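## 4. Table coverings and impact noise

### 4.1 Scope

The previous section dealt with steady sources in the two dining rooms, mainly ventilation and conversation. The present section deals with short sounds made at the table surface: cups being set down, plates being stacked, cutlery being dropped. These sounds contribute little to the average level over a whole meal, but they were the sounds most often named as annoying in the diner interviews (Section 3.2). They are also the sounds most easily altered without building work, as the covering of a table can be changed in a few minutes.

Earlier work on impact noise has mostly been concerned with floors. The methods used there do not transfer directly. A floor is heavy and fixed at its edges, whereas a dining table is light, stands on legs and is free to vibrate over most of its top. The covering is also loose. It can lift, fold or slide between one impact and the next, and its contact with the surface beneath is uneven. For these reasons no attempt was made to derive a single rating for each covering. The measurements are comparative, and a result for one table should not be applied to a table of different build.

### 4.2 Rooms and tables

Measurements were made in the Naltus dining room and the Gruvimgate dining room, both described in Section 2. The Naltus room has a hard floor and a plastered ceiling. The Gruvimgate room has a carpet along its long wall and heavy curtains, and is noticeably less lively. Six tables were tested, three in each room. All were taken from normal use and returned to it afterwards. Tables with a loose leg or a visible crack in the top were left out, as these produced a rattle that masked the sound of the impact.

Each table was tested where it normally stood. Moving all of them to a common position would have removed the effect of the room corner on two of the tables, but would also have removed the conditions that diners sit in. Chairs were left in place and pushed in. Windows were closed and the ventilation was switched off during recording.

### 4.3 Coverings

Four surface conditions were compared: the bare top, a single layer of plain woven cotton, a quilted cloth, and the same quilted cloth laid over a felt underlay. The plain cotton and the felt were supplied by Warrier and were washed before the first test to remove any finish. The quilted cloths were bought in several prints, and a separate check on one table showed no difference between prints that could be told apart from the normal spread of repeated drops. Print was therefore not treated as a variable.

Cloths were laid by hand and smoothed from the centre outwards. They were not clipped or weighted. On round tables the overhang was made as even as could be judged by eye. A quilted cloth is stiffer than a single woven layer and tends to bridge small hollows in the table top, so that its middle is not everywhere in contact with the surface. Pressing it flat before each drop was tried and given up, because the cloth had partly recovered by the time the drop was made and the results were more scattered than before.

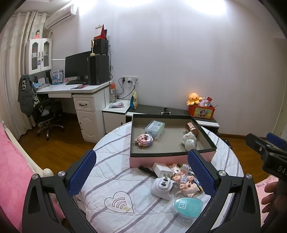

**Figure 4.** Round table covered with a white quilted cloth with greyish-purple diagonal stripes and a printed heart motif.

The stitching of a quilted cloth divides the filling into small cells. An object landing within a cell meets the full thickness of the filling, while one landing on a stitch line meets a much thinner section. Drop points were chosen without regard to the stitching, so the values for the quilted conditions include both cases. The spread within these conditions is expected to be wider than for plain cotton, and this was found to be so (Section 4.6).

### 4.4 Impact source

Two impact sources were used: a standard ceramic cup from the Naltus kitchen and a steel dessert spoon. The cup was released base down from a height of 6 cm by means of a thread loop. The spoon was released flat from the same height. Both objects were caught after the first bounce where possible. When the object struck the table a second time before it could be caught, only the first impact was used in the analysis, provided that the two were clearly separated in the recording.

The drop height was settled by trial. Greater heights gave a stronger signal but chipped the cup, and the impacts did not resemble those heard at meals. Lower heights gave impacts that could not be separated from the background in the Gruvimgate room when the felt underlay was in use.

The cup was inspected after each table and replaced once during the tests. The replacement was of the same pattern and close to the same weight. A set of drops on the bare top with both cups gave levels that overlapped fully, and the two sets of data were combined.

### 4.5 Recording and treatment of data

Sound levels were recorded with a Zindar level meter on a stand, set at the ear height of a seated adult and placed at a chair position on the side of the table away from the nearest wall. The meter was checked against its calibrator before and after each session. No drift large enough to affect the comparison was seen.

In all, 192 recordings were made, divided equally between tables and surface conditions. Nine were rejected on account of outside noise, chiefly doors and passing vehicles, and were repeated in the same session. The maximum level of each impact was read with the fast time weighting. A second reading was taken in octave bands to separate the sharp part of the sound from the duller part that follows as the table top rings.

Background level was recorded before each group of drops. Where the impact was less than the accepted margin above background, a correction was applied in the usual manner. Corrections were needed only for spoon impacts on the two quilted conditions.

### 4.6 Results

On every table the bare top gave the highest maximum level for both sources. A single layer of cotton reduced the level of the spoon impact clearly and that of the cup impact only slightly. The spoon is light and makes contact along a narrow edge, and even a thin layer is enough to lengthen the contact. The cup is heavier and compresses a single layer almost completely.

The quilted cloth reduced both. The change was greatest in the upper octave bands, where the click of first contact lies. In the lower bands, which are governed by the ringing of the top, the reduction was small and on one Naltus table could not be shown at all. That table has a thin top with a wide unsupported span, and its ringing was audible in all four conditions.

Adding the felt underlay lowered the level further for the cup but made little additional difference for the spoon. The gain from the underlay was also more consistent between tables than the gain from the quilted cloth alone. A likely explanation is that felt is soft enough to follow the top closely, and so fills the hollows that the quilted cloth bridges. The contact area was not measured, and this remains a suggestion.

The ranking of the coverings was the same in both rooms. The differences between coverings were smaller in the Naltus room, where reflections from the floor and ceiling arrive soon after the direct sound and raise the level read by the meter. The room effect was of the same order as the effect of changing from bare top to plain cotton.

### 4.7 Limits of the measurements

Only clean, dry coverings were tested. A filling that has been washed many times may become thinner or gather at the edges of the cells, and its effect would then be reduced. The effect of plates and glasses standing on the cloth was not examined. Their weight would hold the covering against the top and would also damp the top itself, and the two effects may act in opposite directions.

Dropped objects are a simplified source. A cup set down by hand usually meets the table at an angle and at a lower speed, with the hand still holding part of its weight. The levels reported in this section should be read as a means of ranking the coverings. The levels heard by diners during meals are taken up in Section 5.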